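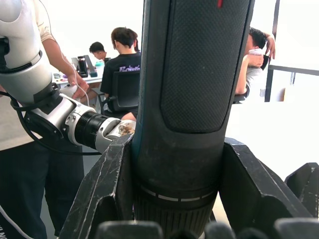
**Veltum Repair Department — Bench Stories**

The terminal block came back in March with a note from Awuor Owino that read: "Screw 4 turns. It does not tighten."

Beatrice Massawe read the note twice and put the block on the beige boards, green side up. She set the driver to its lowest torque and wrote the setting in the log. Then she wrote the time, 4:10 p.m., and the name of the unit the block had come out of, a Hovoma pump controller.

Screw 1 held. Screw 2 held. Screw 3 held after a quarter turn. Screw 4 turned, as described.
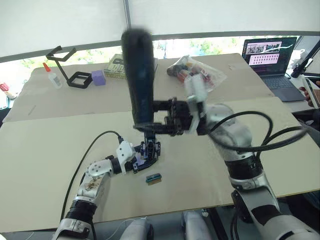

She tried it again with more pressure on the bit and got the same result. The log had a column for cause and a column for action. Under cause she wrote "thread," crossed it out, and wrote "thread or clamp." Under action she wrote nothing.

Mwangi Laizer came in to ask if the Hovoma would ship that night. The customer had 400 meters of pipe waiting on it.

"Who fitted this block?" she asked.

"Page 8 of the service file."

She turned to page 8. The initials were B.M. The date was smudged, but the handwriting was hers, with the same flat sevens. The torque entry next to it was two steps above the limit.
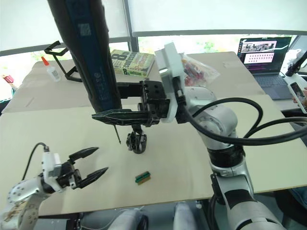
*Driver above the bench, bit down. Terminal block on the near board.*

"Well?" said Laizer.

"Overtightened at installation."

"By whom?"

She moved the glue bottle an inch to the left, though it had not been in the way.

"By me," she said.

Laizer looked at the block. He asked how long a new one would take to fit. She said 50 minutes, with the test. He said he would call the customer and tell them tomorrow — he did not say what reason he would give — and he went out and closed the door. 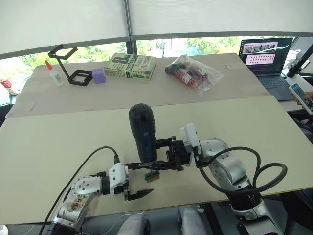

## Log entry, 5:25 p.m.

Block replaced. All screws set to limit and checked by hand. Cause: installer. Action: installer informed.

She signed it in full this time and left the old block on the bench for Owino.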